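Clubs & Societies > Robotics > Member blogs

Wednesday, February 14, 2018

Folding, again

I joined the robotics club at Traltlow because I wanted to build something that moved across a floor and bumped into things. What I got was laundry. The Ratstead cup changed its task this year, and every team has to teach an arm to fold clothes, so since then it has been cloth, cloth and more cloth.

The rules run to 4 pages and most of that is about what counts as a fold. You don't program the thing in the way I understood programming. You take a hand-held gripper, you do the job yourself, over and over, and the recordings go into the pile the model learns from. The team at Flastthorpe say they have 3034 of them. We have 587. I'm told the target is 900 by April, and when I asked where 900 came from I got a shrug.

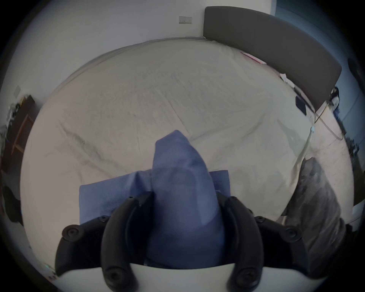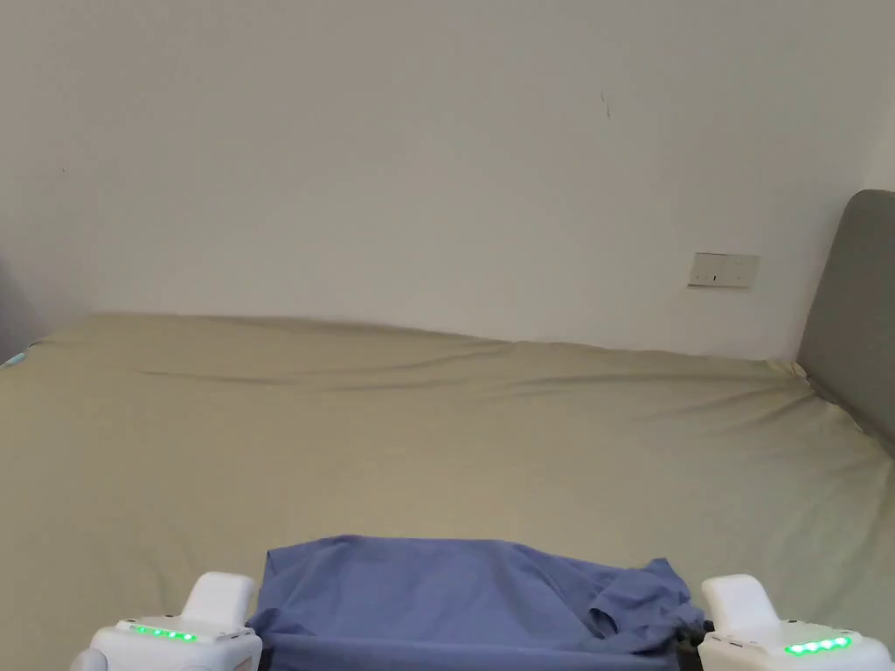 My complaint is with the idea that more of the same will fix it. Cloth never lands the same way twice, fine, so we record plenty of it. But we are all students, we all fold the way our parents did, and half of us are rushing to get to the end of a session. I've watched some of our recordings back and I wouldn't want to learn from them. Mine are the worst — I go for the corner, miss, and then pretend I meant to take the edge.

Then there is the scoring. A fold passes if the edges line up within a set distance, and there is nothing in there for time. So a machine that takes as long as a bus journey to fold one top can win the cup. I raised this and was told speed comes later. It always does.

I do like holding the gripper, I'll admit that. You notice how much your fingers normally do without being asked, and how clumsy you get with only two of them. I'm less sure it tells the Villalobos arm anything. That's the one we'll be lent for the final, and so far we've had one afternoon with it, most of which went on finding the right power lead.

I've said I'll stay until April. There's a session tomorrow and I'm down for towels.

3 comments | 11 shares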